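Who makes the door harnesses for Zarard vans now?
Print this page | E-mail this page

I buy parts for a small fleet and need replacement door harnesses for the older Zarard vans. The label on ours says Alance and gives a part number ending in 709. The Alance office number no longer works, and the dealer quoted 13 weeks. Does anyone know if the company was sold, or if another plant makes the same harness?
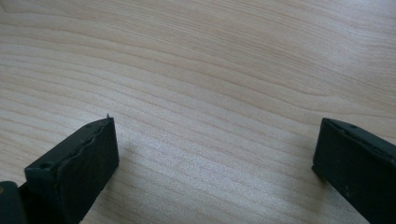
The vans are the short ones with the sliding door on the right. I have the old connector and can read the pin numbers off it. I would rather buy new than pull one from a scrapyard — the wires crack where they bend at the hinge.

Posted by fleetparts_ed, 18 October 2019

harnessman
Alance still exists but it does not sell direct anymore. The door and roof harness lines went to Makowska, which had already been making the engine harness for the same van. They kept the Alance drawings and part numbers for a while, then put their own prefix in front. Ask for the number ending in 709 and say it is the right side door. The left one is shorter and the plug at the pillar is different.

Makowska opened its second plant in 2000 and most of the service parts ship from there. They do have a minimum order, but their parts desk will add single pieces to a dealer order if you ask before the December shutdown.

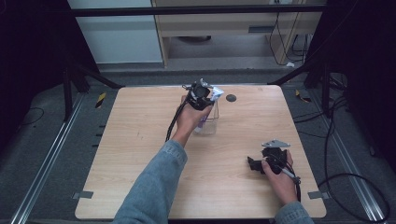
Check the rubber boot too. It is a separate item on the newer lists and does not come in the bag with the harness. I ordered two without it and had to reuse the old ones.

tomcat1292
try Drumeo, they had some on the shelf last year. not cheap

lineside
Drumeo is a reseller — the parts are Makowska ones in a different bag. Fine if you only need one or two. Compare the pin layout with your old connector before you cut anything, as there was a change partway through production and both versions were sold under the same number.

Print this page | E-mail this page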